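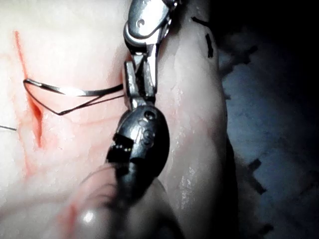 Suturing group: where we've got to

Quick one this time, as the write-up for the project fair is eating everybody's evenings. For anyone new to the newsletter, the suturing group is the bit of the robotics club that works on getting two surgical instruments to pass a needle and thread between them and close a wound line, with as little human steering as we can manage. Thirteen of us on the list this year, a few more keen than others (you know who you are).

Main news – the handover works. Mostly. One instrument holds the needle, the second comes in, grips, first one lets go. Sounds like nothing. Took Bethel Tekleab and Reto Schwaiger most of the term and a lot of swearing at the timing. The old version opened the first jaw too early and the needle rolled, then you'd spent ten minutes finding the thing. New version waits until both sides report a grip and then waits a bit more. Slow, but we'll take slow.

Thread is the current headache. A needle is stiff and goes where you put it. Thread doesn't. It loops, twists round the jaws, catches on the wrist, and the software has no idea what it's looking at once two strands cross. Phong Văn has been labelling pictures for this since the start of term and is up to 359, all done by hand, all with the thread traced end to end. If you've got a free hour please offer to do a batch. It's dull but you can listen to music. Instructions are in the Skedura folder under "thread", not "threads", the second one is old and I keep forgetting to delete it.

What we're trying to do before the break:

One full stitch on its own, needle in, needle out, pull through, no one touching the controls.
Then three in a row, which is the Pirham entry requirement.
Knots after that. Meinrad Kofler has a plan for knots. It is a long plan.

On the Pirham challenge – entries close in March and we need a video plus four pages of text. Fiachra Ó Ceallaigh is doing the text and would like your bits in whole sentances please, last year he got bullet points from everybody and had to guess. The video has to be one continuous take with no cuts, so a run that goes wrong at the last pull is a run you start again. Worth practising on Lumbao (the simulator) first. It's free on the lab machines, and the needle in there behaves much better than the real one so don't get cocky.
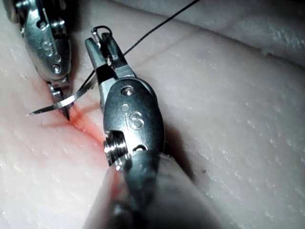 Do I need to know any medicine to join in?

None at all. Most of the group are from engineering or computing and picked up the stitching side as they went along. Reto runs a short session with an ordinary needle holder and a practice pad so you get a feel for how the wrist has to turn, and after that it's coding, labelling or testing, whichever you fancy.

Other bits.

Sign-up for instrument time has moved. Use the Skedura page, not the sheet on the door. Three slots a week for us, an hour each, and if you book one and can't make it then cancel it so somebody else can have it. Two went to waste last month.

New members have to do the safety talk before they go near the controls. Bethel gives it, takes twenty minutes, bring a pen because there's a form.

Please please log your runs. Even the bad ones, expecially the bad ones. Start position, which jaw had the needle, where it went wrong. "Didn't work" is not a log entry. Phong found a whole afternoon last week that just said "thread again" and we can't do much with that.

Fullano, the reading group next door to ours, have asked if we'd give a talk on how we find the needle in the camera view. Meinrad has said yes on our behalf. He'd like company up there – half an hour, slides already half done, nice crowd and they usually have decent biscuits.

Also we still want someone to look after the group page. Not hard, mostly putting up dates and taking down old ones. Tell me or Fiachra.

Next meeting usual time, usual room. Bring your laptop if you're labelling, and charge it first as there are only two sockets that work. I'll put the list of open jobs up before then, if the fair hasn't finished me off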